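Ticket 486
Opened by: demo floor lead, Grara lab, Brostdale
Subject: Two-arm station stops during open day rehearsal
Priority: High (visitors on Jul 8, 2023)
Status: Closed, one item carried over

Summary

The two-arm station is on the visitor route as stop 3, with two short demos: the measuring cups on the wood table, and the big white bin. During rehearsal the station stopped on its own several times in the middle of a run. The arms held position and the control program reported a lost connection to the right arm. Restarting the program cleared it for a while and then it came back. Groups get 21 minutes in the whole room, so a restart in front of visitors takes most of our slot.

What we had already tried before opening this ticket

Restarted the control program. Restarted the computer. Swapped the right arm and left arm ports on the hub. Ran the cup demo at half speed. The fault showed up at half speed too, later in the run.

Entry 1 — reproduce

Set up the cup demo the way visitors will see it, measuring cups nested in the white tray near the front of the table, both grippers closed and clear of the tray at the start position. Started the run from the operator keyboard. Got through two full runs. On the third the right arm dropped out and the program quit with code 148.

Code 148 in the Flillow control program covers any timeout on an arm. It does not say if the cause is the arm, the cable or the hub. The log gave us the time of the dropout and nothing else useful.

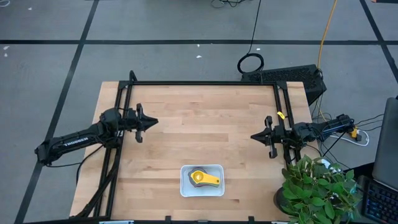

Entry 2 — cables and power

Checked every connector on the right arm by hand, with power off. All seated. Checked the left arm the same way to have something to compare with. Also seated.

Power supply readings were normal on both sides with the arms holding still and with the arms moving.

Replaced the data cable on the right arm with a spare from the Janssen kit. Ran the cup demo again and got the same code, so the old cable was probably fine. Left the spare in place anyway and labeled the old one so it doesn't get thrown out.

Entry 3 — port swap, done properly this time

The first port swap was done with the program running, and it turns out the program keeps the old port names until it is closed. So that test told us nothing. Repeated it with the program closed.

After the swap, the fault moved to the left arm. That points to the hub port and away from the arm itself. Moved the affected cable to a free port on the same hub and started a longer test.

Entry 4 — bin demo

The bin demo puts both grippers over the opening of the bin and has them go lower than they do for the cups. It is the longer of the two, and the one we expect visitors to ask for twice. If the station was going to drop out again, this was a good place to find it.

Moved the start position up a little so the grippers clear the tall corners of the bin on the way in. In the old start position the path ran closer to the left corner than we like with people watching.

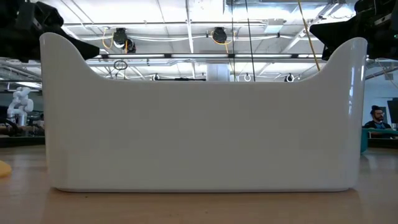 The run finished with no timeout. Repeated it with the speed set back to normal, and again with the status window open on the operator screen. No code 148 in any of them. The log shows one slow reply from the left arm, still inside the limit.

One separate problem came up. When the operator pressed pause during the bin demo, the left arm stopped right away and the right arm finished its current move first. This is a setting. Pause was set to "end of move" for the right arm only, left over from a test in May. Changed it to "immediate" on both. Tested pause four times after that and both arms stopped together each time.

Entry 5 — bin position

The bin has to sit in the same spot for every group. If it is pushed back even a little, the grippers come down off center. Tried it by eye first and that was not repeatable. Now we set it against a stop block, check it, and take the block away before the run.

Also lowered the speed for the last part of the approach. It looks slower from the visitor side but it gives the operator time to press pause.
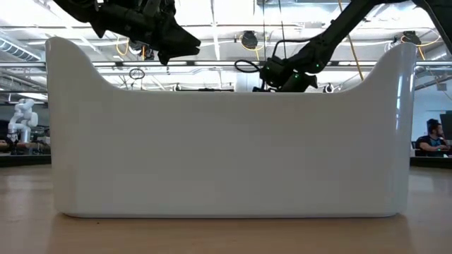
Bin demo, both grippers above the rim, left one higher.

Entry 6 — open day

Ran the station for the full visitor schedule using the new hub port. No timeouts. One manual pause, when a visitor leaned over the floor tape to get a better look. Resumed after they stepped back.

Visitors mostly asked what happens if an arm loses its connection. The operator can tell them it holds position and the program quits — we have seen that enough times now.

Resolution

Cause: bad port on the USB hub. Cable moved to a free port, bad port covered with tape. Pause setting corrected on the right arm. Bin demo start position raised and saved as the new default.

Carried over: replace the hub. Do not use the taped port until then. Old data cable goes back in the Janssen kit once it has been tested on another station.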